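Pink Bowl Season: A Little Gallery

Welcome back to the gallery page! If you're new, I collect pictures of ordinary kitchen things doing ordinary kitchen jobs, and I've been at it long enough that there are now 2,942 pictures sitting on my hard drive, most of them badly named. I put up a new page when I feel like it, which this year has meant February, then a long silence, then May.

This time it's mostly mixing bowls and whisks. I have a soft spot for plastic ones (I know, I know, everybody wants stoneware) and I will defend them to anyone who'll stand still long enough. They're light, they stack, they come in silly colors, and when one slides off the counter you say a bad word and pick it up again. Try that with your grandmother's yellowware.

Click through at your own speed. There's no order to it beyond the one I liked when I was putting the page together with a cup of coffee next to me.

1. Pink, close up

I'm a sucker for a dusty pink. It isn't bubblegum and it isn't quite mauve, and it goes with nothing else I own, so of course I keep being drawn to it. A good matte finish helps too, the kind that shades off softly as the curve turns away from the light.
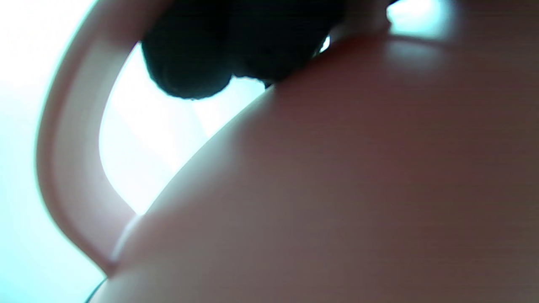 My first pink kitchen thing was a little Estitz creamer I got at a church sale for 15 cents, with a chip in the foot. I used it for years as a scoop for flour, which it was terrible at. Then it held pencils. Then it held the stubs of pencils! It's on the windowsill over the sink now and I'm not allowed to put anything else in it, according to me.

People write in asking how to get tea stains out of pale plastic. Baking soda paste, a soft cloth, ten minutes, rinse. If it's still there after two rounds, that's the color it is now, and you'll get used to it. I did.

2. Whisk work

I own too many whisks and I use one of them. The favorite is a plain wire Javeck with a handle that fits my palm, and the other four live in a crock looking pretty. A reader told me she keeps 165 of them hanging from her kitchen ceiling, and I've been thinking about that ceiling ever since – the dusting alone!
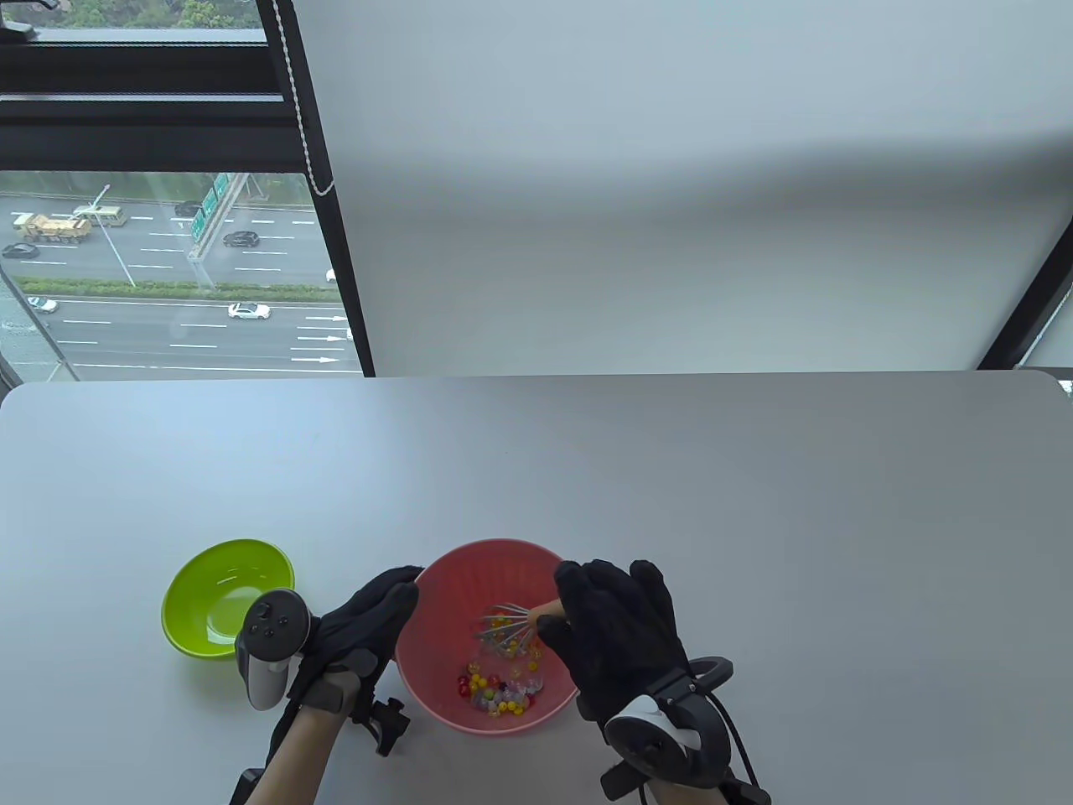
I've always thought the best thing to practice stirring with is something that isn't food. Dry beans are the classic, and rice is fine if you don't mind finding it in your socks until Christmas. But beads are the prettiest by a mile, and you can see so well what the whisk is up to, with the silver loops half sunk in all that red and yellow and purple. A ribbed bowl like the pink one is a nice touch as well, and I do love it beside that lime green. If I were painting a kitchen tomorrow I'd take those two colors straight to the paint store and let them argue about it. My own bowls are a Stotis set in three sizes, all of them a sort of oatmeal, and I have regretted the oatmeal ever since I carried it to the register.

Working by a window is the other thing I'd recommend to anybody. I moved my mixing spot across the room one winter so I could look out while I creamed butter, and I swear the butter got done faster. It also meant dragging the flour bin across the floor every single time, so in the end I moved the flour bin too, and then the toaster, and that's how the whole kitchen got rearranged.

3. A pause, with spout

Pouring spouts! Such a small thing, and I get cross when a bowl doesn't have one. Pancake batter down the outside of the bowl, down the cabinet, onto the dog. The salmon bowl here has a neat little one on the rim, and I like seeing the whisk lying out on the table with the beads still spread across the bottom of the bowl.

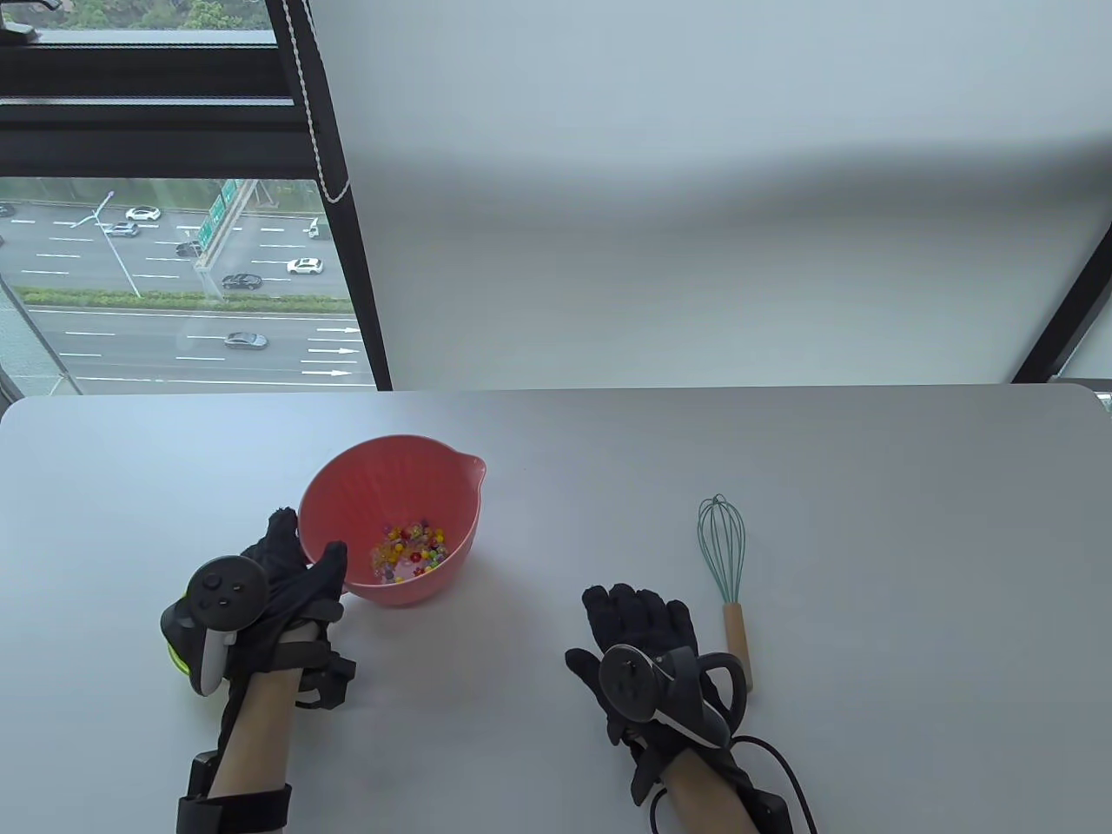
Odds and ends

The last bowl page got 486 visits, which is a lot for me, and several of you asked about the speckled one with the rubber foot. It's a Nakajima, it was a wedding present, and I have no idea if they still make it. Try the thrift stores and look on the bottom shelf, behind the fondue pots.

Next page will be colanders, if I can get the big one down off the top of the fridge. If you've got a colander picture you're proud of, send it along – enamel, plastic, dented, I'm not fussy. Just tell me what you drain in it.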